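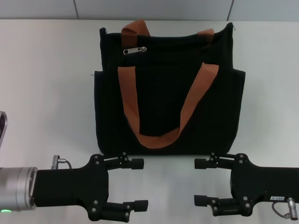 February 2018

Back to the bags at last, after losing most of January to the Parkgate order. I have the black tote out on the white table this morning, the one with the orange-brown handles, and I'm still fond of it even though it has given us more trouble than the other samples put together. It does stand up by itself, which pleased me more than it probably should have. The top edge sags a little in the middle and the lower part bulges, but for a soft bag with no stiffener that I know of, I'll take it.

Handles first. The front one hangs down flat over the pocket panel in a long U and the loop stops a short way above the base. I like the look of it lying there, but the right side slants in toward the middle while the left comes down nearly straight, and I can't decide if that is the way the strap was sewn on or just the way it fell when I let go of it. Must check the stitching at both ends against the Hotavton pattern before I write anything rude to them. The webbing itself is the Ertürk stock, reel 17, and I would happily use it again (the color is lovely against the black).

Zipper pull: small, silver, flat, with a slot near the tip. Clerside would like something larger that can be found with gloves on. I tried a loop of cord through the slot on the last sample and it looked homemade, so maybe a short end of the same webbing, folded and stitched? There are plenty of offcuts in the drawer. Also there is a tiny fabric loop poking up at the top left corner, and I'd like to know if it is meant to be there before we copy it 2,000 times.

While I had the table clear of the other samples I took another look at the wall panels behind it, as I keep promising to. I would love to pin swatches up there, and the faces are nice and plain, but the joints aren't all alike and I want to settle which ones to fill before putting up any rail.

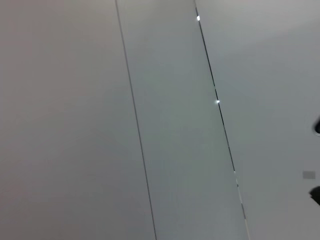
Wall panels, two seams. The right one is the darker, with bright spots along it near the top.

I'd leave the thin seam alone. For the darker one I'm thinking of a strip of cover tape in pale gray, if we can match it, and then the rail can go straight across.

Still to do: weigh the tote empty, then loaded with the catalogs, and look at how the side edges of the outer pocket behave when the bag is full. They flare out past the body already. Fabric on the shelf is 1,677 yards by the January sheet, less whatever Parkgate used, so remeasure before promising Clerside a date.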